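How do I limit screen time on a Majali tablet?

My daughter is 3 and my son is older. I would like that she gets 60 minutes in the day and then the tablet closes, but the timer counts for both profiles together. Is it possible to separate?

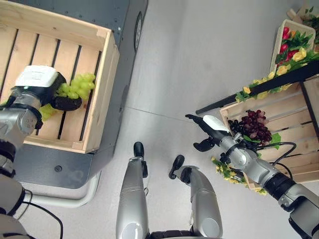 Kerstin Kristiansen: Yes, open Family, choose her profile and switch off "shared time". After this you must restart the tablet.

Second answer: we gave up with timers and use an egg clock.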